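Trisbridge Play Materials Review
Call for participants: toy vegetables, real saucepan

Every catalogue of pretend food claims that its carrots "inspire healthy eating". We have read plenty of these catalogues and have yet to find the evidence, so we are looking for parents, childminders and nursery staff who will sit at a table with a pan and some toy vegetables and tell us what they think they are worth.

If you already believe in role play as a cure for fussy eating, you are welcome. If you think it is a lot of money for a plastic-looking chilli, you are equally welcome, and we have fewer of you.

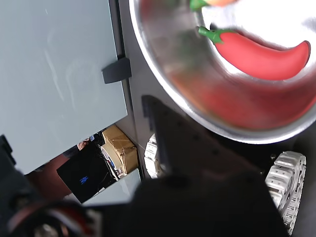
Sessions last 90 minutes and take place at our room in Kudham. You come without children. We know that sounds odd for a study of toys, but adults buy them and adults write the reviews, and most of those reviews read as if the box had only just been opened.

What you will be asked to do

Handle the vegetables (chilli, carrot, corn, aubergine), sort them, put them in and out of a metal pan, and lay a place with two white bowls. Then you fill in a form. It has a large space for complaints and no smiley faces.

We also want your opinion on the pan. Some sellers insist that full-sized cookware is "more authentic" than toy cookware. It may just be noisier.

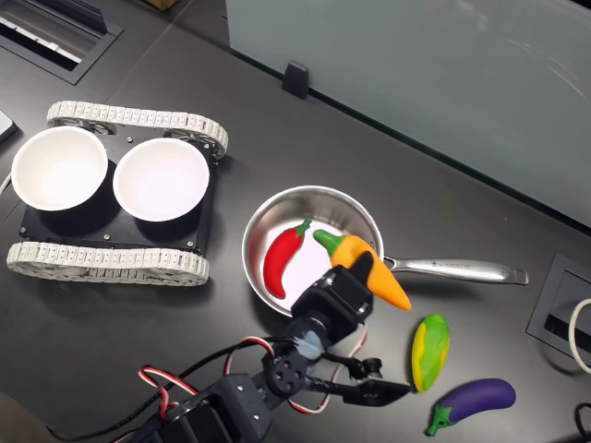 Who we want

Adults who look after a child under 6, at home or for work. You should be able to attend 2 sessions, the second of them in June. Please don't apply if you sell toys, review them for payment or have a cousin who does. We do check.
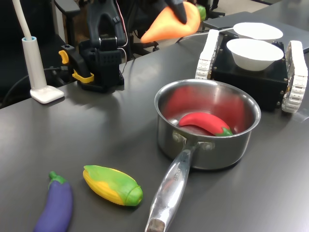 No cooking skill is needed. You won't be marked on how you hold a carrot, and there is no right place to put the corn. Say so if you are bored, and write down when it started.

What you get

Travel costs within Kudham and a copy of the report, including the parts the makers won't like. There is no free set of vegetables at the end.

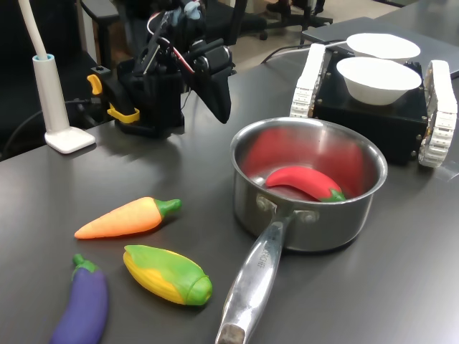 We had 252 enquiries for our last call and a good many were from people who wanted the free set, hence the line above.

To apply, write to the Trisbridge office with a short note on the last toy you regretted buying and why. Two sentences will do. Applications that praise us will be read last.

Posted 11/19/25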